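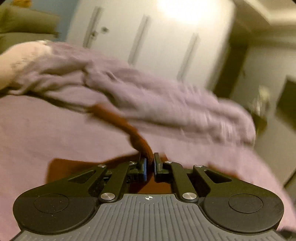 **padfoot_pivot** · December 6, 2018

OK so our club project for the Mellasley winter showcase is finally moving and I have to tell somebody! Project name is Flalamport (we drew two halves of words out of a hat, don't ask). The goal is cloth folding. We do the folding ourselves with hand-held grippers, the camera on each one records it, and then the software half of the club tries to learn something from the recordings.

We've got 17 usable runs so far. Towels are going great. Straps and ties are eating us alive. You get the blue pads closed on a strap, you lift, and now you have this skinny thing pulled up off the sheet and whatever it's tangled in wants to come along too. Has anyone else recorded cloth with two-finger grippers? What did you do about thin stuff?

---

**bobbin_lace_bot**

Love this. We did socks last year at Skultance and I still find them in my backpack.

For thin stuff: pinch across the strap, not along it. If the pads meet the flat side you get way more contact. Also slow down. Half of our bad runs were bad because we moved at normal person speed and every frame was a smear. A moving towel looks like fog on video.

---

**torque_of_the_town**

Going to disagree about slowing down. If everyone folds in slow motion, the model learns slow motion, and you end up with a robot that takes 30 minutes on one shirt. I'd rather have some blur and real movement. Turn up the lights and shorten the exposure if the camera lets you.

---

**bobbin_lace_bot**

Sure, if the camera lets you. Ours didn't. And a club with a January showcase probably wants clean data first and speed later, that's all I'm saying.

---

**padfoot_pivot**

We've been arguing about exactly this in the group chat, so it's nice to see it's a real argument, haha. Right now towels are full speed and garments are slow. Garments are also where we switched to a pair of grippers, one person on each, and wow does that change things. You have to learn when to stay out of each other's way.

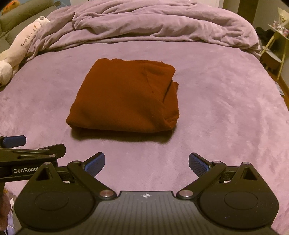
*Orange one folded on the pink sheet, near gripper wide open, the other coming in from the left.*

I love how chunky that bundle is. The corners are my problem though. The near-left one sticks up a little, and on the right you can see a layer peeking out under the flap. Would you count that as a good fold or throw it out?

---

**lintroller_9**

Keep it! Look at the shape, it reads as folded from across the room. If you only keep the perfect ones you'll have about four runs and a sad January.

My real worry is the sheet. Pink and velvety and it shows every brush mark, so the background changes each time somebody drags an arm across it. Try a plain flat cotton one for part of the set and compare.

---

**torque_of_the_town**

Opposite take again, sorry. Leave the velvety sheet and leave the plush toy on the bed. Homes look like that. I'd label the fold "okay" and keep going. A three-level label (good / okay / redo) saved us a ton of fights when we did the Shearer Cup.

---

**padfoot_pivot**

Three levels is so much better than our yes/no column, stealing that tonight. And I'm going to try both sheets, it costs us one extra afternoon.

Follow-up question while you're all here: for the pair runs, do you call out your moves? We started saying "left going, right holding" and it helps a lot, but one teammate thinks it makes us stiff.

---

**bobbin_lace_bot**

Call them out for the first few, then stop. By the end of a session we could pretty much read each other's fingertips.

---

**lintroller_9**

We hummed. Not recommending it, but it worked. Please post the strap results when you have them, I've got a pile of aprons waiting on your answer!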